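3.2 Demonstration collection

Demonstrations were recorded with the hand-held gripper described in Section 3.1, whose fingers match those mounted on the arm used for evaluation. The task is to clear packaged snacks from a table. Operators worked in ordinary homes and were asked to leave furniture, curtains and table coverings as they found them. Each operator recorded in 2 homes, giving 14 sites in total. Collection closed on 29th August with over 1,000 usable demonstrations.

Wrapped food was chosen for the difficulty of the grasp. Film and foil deform under the fingers, reflect daylight unevenly and offer few stable edges. A printed tablecloth adds strong contours of its own, and in early trials the baseline policy of Furukawa often closed on the pattern next to a packet.

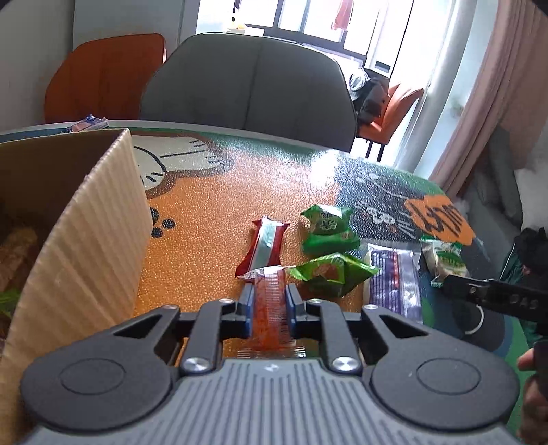

Figure 3. Hand-held gripper closed on a clear-wrapped snack, with further packets on a patterned tablecloth.

Segments were cut automatically at finger closure and finger opening. A segment was discarded if tracking was lost between the two events, or if the fingers closed fully with nothing between them. Borderline cases were reviewed by Daichi Hirano using the Ostis labelling tool. We held out 300 segments for validation, drawn only from sites that do not appear in training.

Finger width is recorded as a continuous value and is not reduced to an open or closed state. As Section 4.2 shows, this matters most for soft packets, where the width at contact and the width at lift can differ considerably.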